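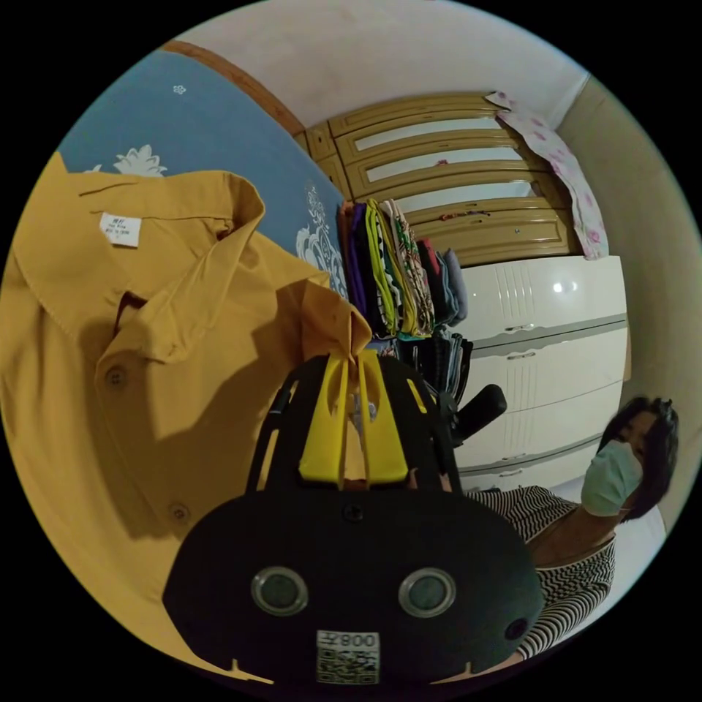
## Hemden falten und einlagern

Die Anleitung gilt für geknöpfte Hemden und Blusen der Kleiderkammer Trenden.

1. Knöpfe schließen, Kragen glatt streichen.
2. Hemd mit der Vorderseite nach unten auf eine ebene Fläche legen.
3. Seiten zur Mitte einschlagen, Ärmel gerade nach unten führen.
4. Von unten in zwei Schritten bis zum Kragen falten und wenden.

Gefaltete Hemden werden nach Größe gestapelt -- höchstens 14 Stück je Fach. Stücke mit fehlenden Knöpfen sind gesondert abzulegen. Kleiderbügel sind für Fach 119 bis 186 nicht vorgesehen. Das Größenetikett im Kragen ist vor dem Einlagern zu prüfen.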